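Leave the ride height alone

Every February, when the evenings are still dark by five, I start reading about lowering springs. I know better by now, but there I am with a cup of tea and 43 tabs open, looking at hatchbacks sitting so low they'd ground out on a crisp packet.
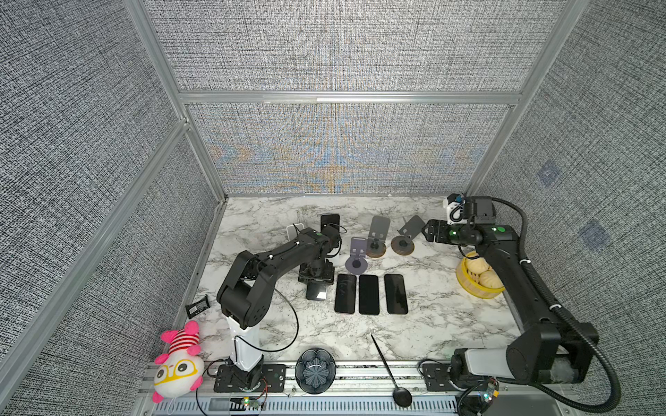 I've done it once, mind you. I bought a set of Drulladeck springs for my old estate, paid £878 with fitting and alignment, and drove home grinning like an idiot. It looked brilliant! Then I met the speed bumps in Irncombe (there are two right outside the chemist, and whoever built them clearly hated cars) and scraped the exhaust on both.

My friend Yesenia Quintero kept hers standard and spent the money on decent tyres and fresh dampers instead. I drove it back to back with mine over the moor road and hers was quicker, quieter and much nicer to be in. I was a bit sick about it, if I'm truthful. Mine skipped about over every patch and drain cover, while hers just got on with it.

I'm not against tuning at all – I love a daft exhaust and I'll defend a big rear wing to anyone. But most of us drive on broken roads to ordinary jobs, and the people who set the car up at the factory had nearly 1000 more goes at it than I did in Tarek Bennani's garage with a borrowed spring compressor.

The old springs went back on last spring. The Drulladecks are still in my shed, if anyone wants them, and I'll take a sensible offer.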